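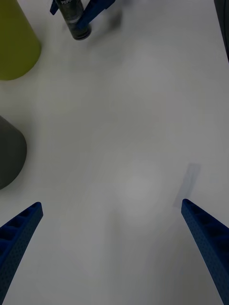 Jasper Verstraete

Nolik wall-mounted can crusher, long handle version

I bought the Nolik in May to replace an Ustel 2060 that had cracked across the hinge. The Ustel was plastic and I should have known better. The Nolik is steel apart from the grip, and you can tell that as soon as you lift it out of the box.

Fitting it took most of a morning. The instructions are one folded sheet with a drawing on it, and the drawing shows the two-screw model. Mine has four holes. The screws supplied are 3 cm long and fine for a wooden post, but our garage is brick, so I bought plugs and longer screws from Trulcombe in town. Mount it higher than you think you need. Mine is at chest height and I have to stoop a little at the bottom of the stroke. If I did it again I would go up by a hand's width.

The handle is 109 cm from end to end on the spec sheet, which I read as a mistake until it arrived. It really is that long. You get plenty of leverage from it, and my mother can use it without leaning on it, but check what is beside the wall before you drill. Ours just clears the freezer lid.

In use it is simple. Drop the can in, pull down, and the flat can falls out through the slot into whatever you have put underneath. Ordinary cans go first time. The tall thin ones need a small dent in the side before you start or they slide out sideways.

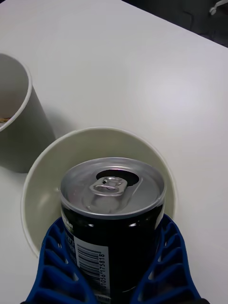
Short cans are the weak point. The cradle is sized for a standard one, and anything stubbier sits too low for the plate to meet it squarely. You can get round it by holding the can up with a bit of wood offcut, though that puts your fingers nearer the plate than I like. Nolik sell an insert for small cans. I have not bought it.

Drips are worse than I expected. However well you drain a can, there is always something left in it, and it runs down the wall. I keep an old baking tray under mine and wipe the plate at the end of the week. In August we had wasps. Rinse the cans first if yours is going outside.

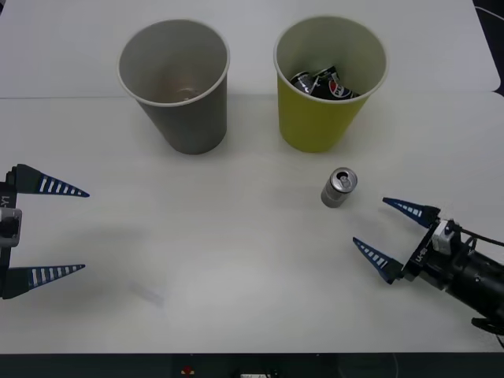 Crushed Pepsi cans in the yellow-green cup, with the grey one empty.

The spring is the part I would watch. It squeaked after a month and a drop of oil sorted that. Chandrasekhar Salian, two doors down, has had the same model for longer and has replaced his spring once. The part cost him 99p from Subramaniam, plus postage, and he says it goes on with pliers.

Noise is not bad. There is a crunch and then a clank when the handle comes back up. I would not use it late at night on a shared wall.

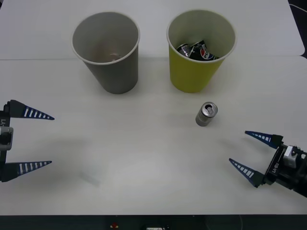
Two paper cups with a silver can on its side in front.

Added 1 Oct 2022: still on the wall and still straight. The rubber grip has started to turn on the handle, so I have taped it. Some paint has come off the plate where the cans hit, with a bit of rust showing underneath. I would buy it again over the Ustel, but I would look for one with a deeper cradle first.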